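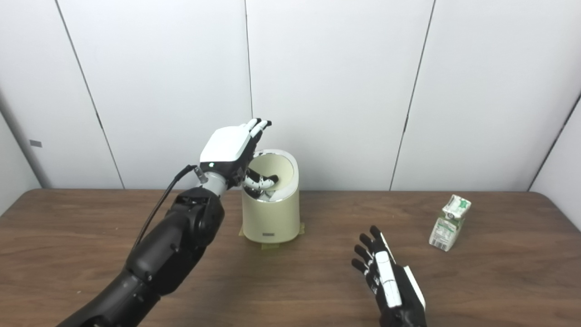
Page 3 of 20

**Can a robot do the trash and recycling yet? Or dishes? Anything?**

posted by **tiredinbunting**

My mother has bad hands and the little jobs are what get her. Not vacuuming, she has a disc thing for that and it mostly works. I mean picking up the milk carton, rinsing it, putting it where it goes. Lids. Cups left on the table. All the small stuff that is in a different place every day.

I keep seeing clips of robots with fingers folding towels. Are any of these for sale to a regular person? If so does it work in a normal kitchen or only in the clip? Budget is not huge but I'd stretch. Apartment is small, lots of rugs. Need to decide something by March when I go back to work full days.

---

**Gerkov**

no. next year probaly

---

**Jolanta Ostrowski**

Short version: not for your mother, not by March.

Longer. I work in a packing shop, we looked into this for the end of our line. Two arms, hands with fingers, the job was small cartons into an open container. Sounds like nothing. A kid does it.

What went well: same carton, same spot, container held still. Tape it down at the base and half your problem goes away, seriously. A light container slides the second a finger bumps the rim and then every move after that is off by an inch.

What didn't: anything crumpled. A fresh carton has flat sides and the hand knows what to do. One that's been opened and squashed at the top, leaning a bit, is a whole different object. Grip too soft and it drops, too hard and you've got juice on the table if there was any left in it. We ran 100 tries with clean cartons and 72 went in. With used ones I stopped writing it down.

Reaching down inside things is the other bad one. Once the fingers are over the edge the camera can't see them so well. Ours would close on the wall of the container and try to lift that. Taped, luckily.

Then there's cost, and the person standing by with the stop button, that was me. You don't save any work if somebody has to watch it. Fine for a shop that wants to learn. For a lady alone in an apartment with rugs, no.

For bad hands I'd look at:

- a bin with a pedal or a sensor lid, wide opening
- a grabber stick, the kind with rubber cups on the ends
- an hour of paid help twice a week. Cheaper than any arm I priced

Ask again in a few years. The hands are getting better fast, it's the messy kitchen part thats slow.

---

**Telley337**

Agree with most of that but don't write off the single-job machines. My dad has a countertop dishwasher and an electric jar opener and uses both every day. Neither one has fingers. The jar opener is slow and loud, he doesn't care.

Also check if her building will do trash pickup at the door. Ours does, Monday mornings, you have to ask at the office, it isn't on the sign.

No idea about the towel robots. The Curkier one my sister sent me had a waiting list and no price on the page so I closed it.

---

**tiredinbunting**

Thanks Jolanta, that's what I needed. Ordering the grabber tonight. Telley337, is the jar opener the kind that sits on top of the lid or the under-cabinet kind? She can't reach up much.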